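Séance 5 – Lire une étude sur la prémédication anxiolytique

1. Ce qu'on nous promet
Le protocole Caltix annonce des patients plus calmes à l'arrivée au bloc. Effectif : 59 patients, un seul centre. C'est maigre, et le score d'anxiété est relevé par l'équipe qui prescrit.

2. Ce qui manque
Pas de groupe placebo. Délai de réveil absent des tableaux. Pour un écart crédible, il en faudrait environ 300.

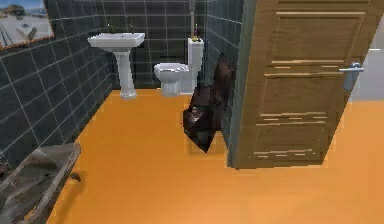
3. À préparer
Relire l'annexe Fawzy (12 pages) et relever les critères d'exclusion.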